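# stalenach-shelf-life

A small dataset of household medicine and first-aid supplies, recorded by the people who own them, with printed expiration dates and the condition of the packaging. The project is called Stalenach after the street where the first meetings were held.

Maintainer: Harish Chauhan

## Summary

Most homes keep some medicine past its printed date. We wanted to know which kinds of products get kept the longest and where in the house they end up. The dataset has 700 item records from 30 households. Each record is one product: a box, bottle, tube, jar or blister pack.

It is a small set and was never meant to stand in for a whole country. It may be useful for teaching, for testing forms and label-reading tools, or for planning a larger survey.

## Files

- `items.csv` — one row per product
- `homes.csv` — one row per household, with no names or addresses
- `places.csv` — storage places, linked to `items.csv` by `place_id`
- `codes.md` — the code list for product types and packaging condition
- `changes.txt` — edits since the first release

All CSV files are UTF-8 with a header row. Empty cells mean the question was skipped. The value `NR` means the person looked and could not read the label.

## Main columns in items.csv

| Column | Meaning |
|---|---|
| `item_id` | unique number |
| `home_id` | links to `homes.csv` |
| `place_id` | links to `places.csv` |
| `type` | one of eight product types in `codes.md` |
| `exp_month`, `exp_year` | date as printed on the package |
| `opened` | yes, no, or unsure |
| `outer_box` | whether the outer carton was kept |
| `last_used` | owner's own guess, free text |

`exp_month` is blank when only a year is printed. Please don't fill it in with 12. An earlier version did this and it pushed a lot of ointments to the wrong side of the cutoff.

## How it was collected

Each household got a paper form and a short call in April. People went through their own cabinets, drawers, bags and boxes and wrote down what they found. A second person then typed up the forms. Where the two disagreed about a product type, the paper form wins and the row is marked in `notes`.

Two form layouts were used. The first, Willon, put the date column at the far right, and many people left it blank. The second, Rulton, moved it next to the product name. The `form` column in `homes.csv` says which one a household used. Missing dates are much more common on Willon forms, so compare the two groups before drawing anything from blanks.

## Storage places

The bathroom cabinet was the most common place, followed by the kitchen. We coded anything without a fixed home — a tote, a tub, a shoebox that moves from room to room — as `portable`. Portable storage turned out to be harder to code than we planned. A single container often mixes prescription boxes, creams and cough drops, and people disagreed on whether it counted as one place or several. We settled on one container, one `place_id`, wherever it happened to be on the day of the form.

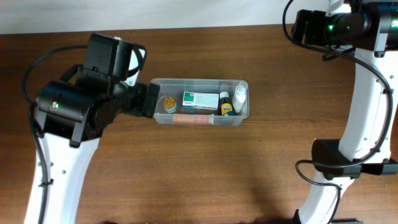

Prajapati wrote back after reading the draft that the one-container rule hides how often people split a set between upstairs and downstairs, and asked for a `moved_from` column. It was added in the second release, but only 198 rows have it filled in.

## Known problems

- Dates were copied by hand. Day-first and month-first dates got mixed up on some imported products.
- Products with no printed date are under-reported. People tended to skip them.
- `last_used` is memory, and should be treated that way.
- Vitamins were optional on Willon forms and required on Rulton forms.

## What not to use it for

The dataset says nothing about whether an expired product is safe or still works. Ask a pharmacist. Please don't try to work out who the households are.

## License and contact

Free to use and share with credit to the Stalenach project. Send corrections to the maintainer with the `item_id` and what the row should say.

---

We use cookies to remember your settings and count visits to this page. Accept all | Manage choices

**Comments (3)**

**mkt_forms:** Is there a blank copy of the Rulton form anywhere? I'd like to use it with a class.

**Harish Chauhan:** Not in the repo yet. I'll add it with the next set of fixes.

**delia:** Rows with type 8 have two spellings of "antiseptic" in the notes column. Easy to clean, but it broke my grouping.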